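Budgeting for a second batch of hand-held grippers — what did you forget the first time?
Forum: Buying and Planning
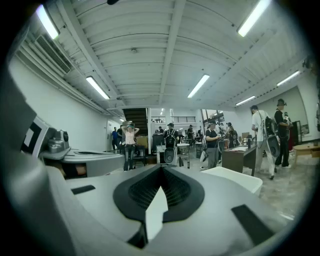
Our floor with the backpack rigs and headsets out. More people than desks.

ggunnlaugsson
Posted 2018-02-24
I run the Mandwood floor and I have to hand in an equipment number for the next half. We own 2 hand-held grippers and they want 15. The quote from Bemetance is 621 per unit, grippers only. My boss multiplied that by 15, looked pleased, and went to lunch. I suspect there is more to it. What else goes on the sheet?

concetta_g
Batteries. Then more batteries. Then a charger for every two people, whatever the sales rep tells you about sharing. Also spare pads. The rubber ones on ours are a wear item, and Bemetance ships from far enough away that you'll want a drawer full.

BitnaY
Hold on, are the headset and backpack in that quote? If every person gets the full kit, the gripper is the cheap part. We bought grippers first at Undcombe and spent February admiring them on a shelf.

ggunnlaugsson
Not in the quote. Separate supplier, separate invoice, separate person who never answers email.

inna.didenko
I'd argue against 15 altogether. Look at your own picture. You've got a desk in the middle of the floor, a round table by the wall, and everybody on their feet between them. Where do the new ones stand, on the stairs? Buy six, buy tables, and see what sits idle.

concetta_g
Disagree. Six means a second order later at whatever the price is by then. Order the lot and stagger delivery. They'll do that if you ask before signing.

inna.didenko
They'll say they do that.

E_Layug
Floor space is real, but so is power. We went to eight kits at Hladun and every outlet on one wall was chargers. The electrician's bill was roughly 100 per outlet and it came out of the snack budget, which is how I learned we had one. Ask about the AC too. A room that's fine with a handful of people gets stuffy once they're all wearing backpacks.

ggunnlaugsson
We have one wall unit over on the left. It has opinions.

BitnaY
Put a line in for straps. I'm serious. People come in different sizes and the backpacks come in one, at least ours did. Same for printed markers if yours get scuffed.

ggunnlaugsson
Revised plan: eight grippers now, seven on a staggered delivery, spare pads, chargers, straps, four tables. Total is a bit over double what my boss had in mind. Sending it after lunch — his, not mine.

inna.didenko
Still two too many. Post what they approve.

E_Layug
And get the electrician in before the boxes arrive.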